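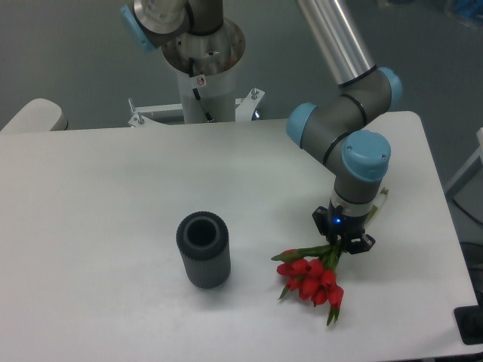 Cut flowers in a shared entrance hall: how to make them last

Posted in: Home and Garden, Shared Buildings
Posted by: Lerkwood Court Office
Date: January 7, 2018

We write on behalf of a building of 62 flats with one main entrance and a heated ground floor hall. Residents voted last August to keep fresh flowers in the hall all year, and a sum of £456 has been set aside for the purpose for the current year. The office buys the flowers, arranges them and disposes of them.

At present a bunch lasts six days at best. Tulips droop by the third day, roses bend at the neck before they open, and the water in the vase has an unpleasant smell by the end of the week. The flowers are bought from a supermarket on the way to work and are placed in water within the hour. The vase is rinsed under the cold tap between bunches. The sachet supplied with the flowers is used on the first day only.

The hall has a radiator under the window and faces south. It is lit at all hours. A bowl of fruit is kept on the same table for visitors, and we mention this only for completeness.

We should be grateful for advice on the following matters:

Whether the choice of flower or the treatment of it is the more likely fault.
Whether the household remedies that residents have suggested to us (a copper coin, lemonade, an aspirin, a drop of bleach) have any merit.
Which flowers may reasonably be expected to last a week or more in a warm hall in winter.
Whether any common flowers should be avoided, bearing in mind that several residents keep cats and that the hall is open to them.

Artificial flowers have been put to residents once already and were declined.

Posted by: Plollivside Garden Society

Your message contains most of the answer, and we would draw attention first to the fruit. Ripening fruit, apples and bananas in particular, gives off a gas called ethylene, which causes many cut flowers to age early. Carnations are especially sensitive to it. The bowl should be moved to another room if there is one, or at least to the far side of the hall.

The radiator is the second difficulty. Flowers placed above or beside a radiator lose water faster than the stems can take it up, and direct sun through a south window does the same. A table against an inside wall would serve you better. If the arrangement can be carried to an unheated room overnight, this will add noticeably to its life, though we accept that it is a burden on whoever locks up.

As to treatment, our society gives the following guidance to members who prepare flowers for its shows.

Wash the vase with hot water and washing-up liquid and use a bottle brush. A rinse under the cold tap does not remove the film left on the inside wall, and that film will foul the next bunch from the first hour. Narrow vases need particular attention at the base.

Fill the vase with clean tap water at room temperature. Daffodils and tulips from bulbs prefer cooler and shallower water than roses do.

Remove every leaf that would sit below the water. Leaves under water rot, and this is the usual source of the smell you describe.

Cut two to three centimetres from each stem with a sharp knife or clean secateurs, on a slant. Kitchen scissors tend to crush soft stems. Place each stem in water directly after it is cut.

Use the sachet in the quantity of water stated on the packet. A sachet intended for one litre is of little use in a large vase filled to the top. Keep a supply so that each change of water has its own.

Change the water every second day and trim the stems slightly on each occasion. Topping up is not a substitute.

Roses that bend at the neck can sometimes be saved. Cut the stem again, wrap the bunch firmly in newspaper so that the heads are held straight, and stand it in deep water in a cool place for several hours. Roses bought in very tight bud may never open, whatever is done for them.

On tulips, it should be noted that they continue to grow after cutting and will lean towards the light. Some movement is natural and is no sign of neglect. A tall vase that supports the stems for half their length will keep them in better order than a wide bowl.
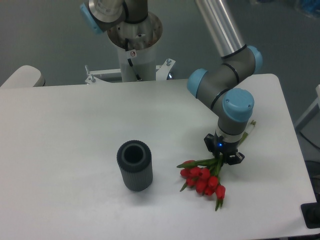 Posted by: Flisutus Building Services Help Desk

We look after common areas in a number of residential buildings and have some experience of the matter raised.

With regard to the household remedies, a copper coin has no effect that we have been able to see. Aspirin likewise. Clear lemonade (the full sugar kind) does contain sugar and acid, and these are much the same things as are found in the sachet, but without something to hold back bacteria the sugar will cloud the water in short order. Bleach in a very small amount, a few drops to a large vase, does keep water clear. We do not recommend it in a hall used by residents and animals, and it must never be mixed with other cleaning products. The sachet is safer, costs little and may be bought separately from most florists.

On the choice of flowers for a warm hall in winter, we would suggest carnations, chrysanthemums and alstroemeria. All three commonly pass the week, and chrysanthemums will often pass two if the water is changed. Carnations will do so only if the fruit has been moved, as stated in the previous reply. Tulips and anemones are better kept for an unheated porch.

On the question of cats, lilies should not be brought into the building at all. True lilies and day lilies are seriously poisonous to cats, and the pollen and the vase water are harmful as well as the petals and leaves. Mixed bunches frequently include a lily in bud which is easily overlooked at the till. Daffodils, tulips and chrysanthemums are also harmful if eaten. We are aware that we have just recommended chrysanthemums, and a building with cats at large in the hall would do well to ask a vet before settling on a list. Alstroemeria is usually described as causing no more than a mild upset, but the same advice applies. Roses are generally regarded as safe once the thorns have been considered.

The weight of the vase should also be thought about. A tall, light vase on a small table beside a front door will be knocked over by a coat or a shopping bag. Our own rule is a heavy base, and a table standing no less than 74 centimetres high and clear of the door swing.

Your budget is adequate if flowers are bought every second week and greenery is used to fill the gap.

Posted by: Shaikh Road Tenants

We had the same trouble and changed to a pot plant. An orchid has been in our lobby since the summer and is still in flower. It is watered once a week, and the office has had no complaints.

Posted by: Lerkwood Court Office

We thank all three for their replies. The fruit has been moved to the post room and a bottle brush has been purchased. A notice regarding lilies will be placed by the door, as residents sometimes add stems of their own to the arrangement. The suggestion of an orchid will be put to residents with the next newsletter.

One further point, if anyone is able to assist: our water is very hard and leaves a white line inside the vase which washing-up liquid does not shift.

Posted by: Plollivside Garden Society

White vinegar, left to stand in the vase for an hour and brushed out, will remove it. Rinse well before refilling.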